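Packed lunches at Lollcombe: what changes this term

The lunch table at the Lollcombe site has been running since April, and we now have enough requests to settle how it is laid out and what goes on it. The notes below apply from 10/06/2021. The Urnolley site will keep its own arrangement until its new counter is fitted.

Each lunch is made up on one tray. It includes a main item, a drink and a snack, and the tray goes out as soon as it is full. Sandwiches are still the most popular main. They come from Plulari already wrapped, and they stay in their wrapping until they reach the person eating them. If you have asked for a sandwich without mayonnaise, your name is on the list by the door and your tray is made up first.
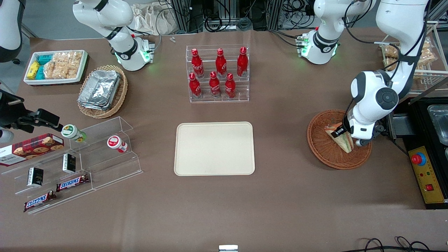
Drinks are kept in the tiered rack at the back of the table. Please take from the lower tier first and move the upper bottles down when it is empty. Cola is the only soft drink we stock on the table. Water is in the fridge in the hall, and you can have it in place of the cola or as well as it.

Snacks are one per tray. Rice crackers have gone faster than anything else, so we have doubled the order with Tang, who supply both sites. Cookies are kept on the stepped stand and go back there after use, with the box closed. Please don't move them into the snack tray, where they get crushed under other packets.

Baskets are for mains and foil containers only. They should be emptied and wiped at the end of the day, and the liners changed if there are crumbs in them. Two spare liners are in the drawer under the sink.

We served 2,903 lunches across the two sites up to the end of last month. Prices stay as they are. Orders for the next day close at 3 in the afternoon, and late orders will be filled from whatever is left on the table.

Changes to a standing order should be made on the green form. Leave it in the box at the front desk, and allow three working days before the new order starts.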